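# Gramell window seal kit, after six weeks

I bought this in October because the listing promised "up to 60% less draft," and I wanted to see how they'd measured that. They don't say. 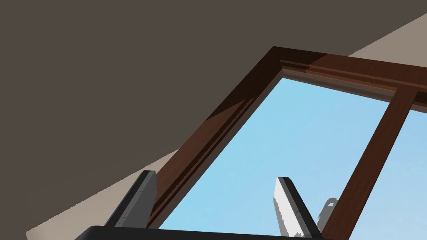 What you get for your money is a roll of gray foam strip, a plastic scraper and a leaflet in tiny print. The foam is fine. It sticks well on clean paint and badly on anything else, and the leaflet gives surface prep one line. I did an old wood window in the back room and two newer ones upstairs. The old one took most of an evening, and one corner had peeled by the next weekend.

Is the room warmer? Maybe a little. My heating bill hasn't moved enough to prove anything. Seul-gi Jin swears by the Clulex version, but she also replaced her curtains, so I'm not counting that.

The scraper is the best part, and you can buy one by itself. Three stars, mostly for the scraper.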